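Ich hab ja angekündigt, dass ich diesmal vom Arbeitszimmer berichte, und jetzt sitze ich mit einer Tasse Tee auf dem Fußboden und fang einfach an. Wird ein längerer Faden, ihr kennt mich. 🧵

Also, Ausgangslage: der große Holztisch. Den hab ich im Mai von Thierry Pons übernommen, der ihn beim Umzug nicht mehr durchs neue Treppenhaus bekommen hätte. Braun, schwer, 208 cm lang, und zu zweit haben wir ihn mit viel Gestöhne hier hochgetragen. Mein Rücken erinnert sich noch.

Seitdem stand er mitten im Zimmer, weil ich mich nicht entscheiden konnte. Fenster? Tür? Wand? Ich bin wochenlang drumherum gelaufen und hab mir jedes Mal dieselbe Stelle an der Hüfte gestoßen (wer einen Tisch mit ordentlichen Ecken hat, weiß Bescheid).

Isla Tennant war dann zum Kaffee da, hat sich das eine Weile angeschaut und gesagt: Schieb ihn doch hinten in die Ecke. Ich: Da ist es doch viel zu dunkel. Sie: Die Wand ist hell, probier es halt. Na gut. Wir haben geschoben, und ich muss zugeben, sie hatte recht. Ich sag's ihr nur ungern so deutlich, sie liest hier mit. Hallo Isla!

Die helle Wand macht wirklich viel aus. Ich hatte ja zwischendurch mit einem dunklen Grün geliebäugelt, hatte sogar schon ein Probedöschen gekauft und hinter der Tür ein Stück gestrichen. Sah schön aus, aber mit dem braunen Holz davor wäre mir das zu sehr Jagdhütte geworden. Das Grün kommt jetzt in den Flur. Vielleicht. Irgendwann.

Zum Holz selbst haben einige gefragt: Ich hab ihn nicht abgeschliffen! Ich wollte, ich hatte mir die Maschine sogar schon ausgeliehen, aber dann hab ich erst mal nur gründlich gewischt und danach das Öl von Jumska draufgegeben, ganz dünn, mit einem alten T-Shirt. Zwei Durchgänge, dazwischen eine Nacht Pause, Fenster gekippt. Und dann war ich so zufrieden, dass die Schleifmaschine unbenutzt zurückgegangen ist.

Ein paar Macken sind noch da, vorne an der Kante vor allem. Die dürfen bleiben. Thierry sagt, eine davon stammt von einem Fondueabend, und so etwas schleift man ja nicht einfach weg.
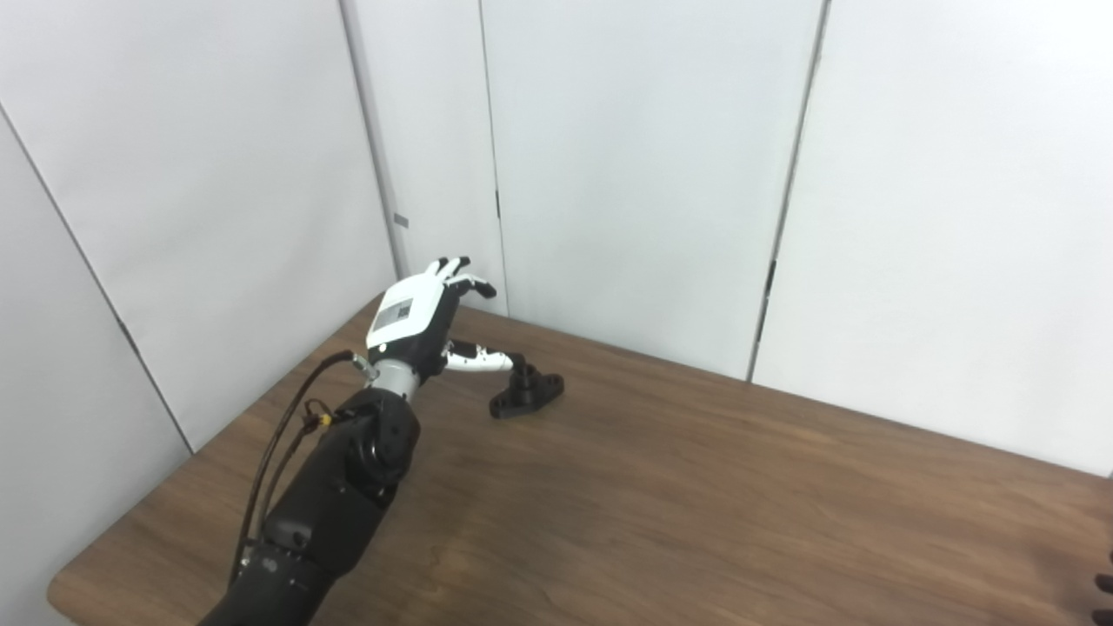 Jetzt zur Lampenfrage, die mich deutlich mehr Nerven gekostet hat als der Tisch. Ich wollte unbedingt eine Lampe mit Tischklemme, damit die Platte frei bleibt. Bestellt hab ich die von Woler, schönes Ding, passte aber nicht: Die Klemme geht nicht weit genug auf. Steht auch genau so auf der Seite, wenn man denn liest, bevor man bestellt. Ich lese danach.

Also zurückgeschickt und auf die von Orkach gewartet. 9 Tage! Die Klemme packt jetzt gut, und abends hab ich ein warmes Licht, mit dem ich sogar den Faden in die Nadel kriege, ohne dreimal zu fluchen. Einmal fluchen reicht inzwischen.

Kleiner Tipp von mir, falls ihr auch eine Klemmlampe an einen geölten Tisch hängt: Legt ein Stückchen Filz drunter. Ich hatte es beim ersten Mal vergessen und nach zwei Tagen einen Abdruck, der mich sehr geärgert hat. Ging mit einem Tropfen Öl und viel Gereibe wieder weg, aber trotzdem.

Was auf den Tisch kommt, darüber hab ich länger nachgedacht, als ich hier zugeben möchte. In der alten Wohnung war jede Fläche sofort voll, Post, Schrauben, einzelne Socken, ihr kennt das bestimmt. Deshalb die Regel: Was abends noch rumliegt, wandert in die Kiste im Regal, und die Kiste wird am Monatsende ausgekippt und sortiert. Ich halte mich daran. Meistens. Die Kiste ist allerdings schon ziemlich schwer.

Das Regal daneben ist übrigens von Gunn und war ein Glücksgriff vom Flohmarkt, 20 Euro, inklusive aller Böden und einer Tüte Bodenträger, die ich erst zu Hause im untersten Fach entdeckt habe. Ich hatte mich schon darauf eingestellt, welche nachzukaufen, und hab mich gefreut wie ein Kind.

Aufgebaut hab ich es allein, was ich nicht empfehlen kann. Man steht dann da, hält mit einer Hand die Seitenwand und mit dem Fuß den Boden fest, und der Schraubenzieher liegt am anderen Ende vom Zimmer. Beim nächsten Mal rufe ich jemanden an. Es gibt Kuchen, falls sich wer angesprochen fühlt.

Offen ist noch die Kabelgeschichte. Die einzige Steckdose in der Nähe ist hinter dem Tisch, knapp über der Fußleiste, und da komme ich nur hin, wenn ich mich flach auf den Bauch lege und den Arm ganz lang mache. Ich überlege, eine Leiste unter die Platte zu schrauben, traue mich aber nicht recht, in das schöne Holz zu bohren. Hat jemand von euch gute Erfahrungen mit Klebehaltern? Halten die auf Öl überhaupt?

Und ein Stuhl fehlt! Im Moment sitze ich auf einem Küchenstuhl mit Kissen, das geht eine Stunde gut und dann werde ich zappelig. Gebraucht wäre mir am liebsten, gern ohne Rollen, die Dielen hier sind eh schon empfindlich genug. Wenn ihr was seht, schickt es mir bitte, auch wenn es ein bisschen schäbig aussieht. Beziehen kann ich.

Vorhänge mach ich erst im Herbst, sonst werde ich nie fertig. Der Stoff liegt zwar schon da (natürlich), gewaschen ist er auch, aber erst kommt die Steckdose dran.

Danke fürs Mitlesen bis hierher und für die vielen lieben Ratschläge letztes Mal, vor allem zum Öl! Ich antworte heute Abend noch auf alle Fragen, jetzt muss ich erst mal vom Fußboden hoch. Der Tee ist auch schon kalt.

Nachtrag, weil es gleich zweimal gefragt wurde: Ja, das Öl hat gerochen, ein paar Tage lang schon. Türe zu und lüften, dann ging es.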